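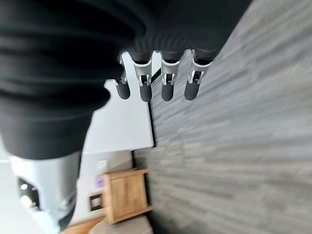
One reader of the last piece objected that a table edge is a detail for people who sell tables, and that a white top with a dark edge is a matter of taste. Taste comes into it, but I think the edge is the most useful part of a plain white work table, and I would specify a dark one every time.

The case is mostly about contrast. A white top over a grey carpet gives a weak boundary under even ceiling light. From a seated position the two surfaces differ in brightness by less than one expects, and on a dull afternoon by less again. A thin dark line between them marks the drop. The eye picks it up without effort, and so does the hand that follows the eye. Cups, scissors and small boxes get set down further in.

I kept a record of this at the Hiturcombe workroom, where we had 16 tables of the same size, bought in two lots. The first lot had white edges and the second had black. Over five weeks I noted what was on the floor at the end of each day. The white-edged tables accounted for most of it. The sample is small, the tables were not used equally, and I would not defend the result in front of a statistician. It did agree with what people using the room had been saying since the previous July.

There are objections. A dark edge shows chips more readily than a white one if the core beneath is pale. It also collects visible dust, which a white edge hides. The Flullatcombe office replaced its dark-edged tables for the first of these reasons, and the replacements do look cleaner in a row. My reply is that a chip one can see is a chip one can repair. The dust takes a cloth and very little time.

A second objection concerns the top itself: if contrast matters so much, why keep the top white? A white surface is the best background for sorting small dark items, and most of what we sort is small and dark. Screws, clips, rubber feet and cable ends all separate from it at a glance. On a mid-grey top they do not. I have worked on both, and the grey one is restful and slow.

Width matters less than is claimed. The Awwad range offers a broad band that runs on to the upper face, and this wastes working area, as small parts vanish against it in the same way they vanish on a dark top. A narrow line confined to the rim does the job. On a table 800 mm deep, a band taken from front and back is a noticeable loss.

The carpet deserves a word. Grey is the usual choice, and it is sensible for hiding wear, but it makes dropped parts hard to find. Rirkport, the last place I fitted out, chose a lighter grey than I wanted and I now think they were right. Changing a floor is expensive, however, and choosing a table with a dark edge costs nothing extra in most catalogues.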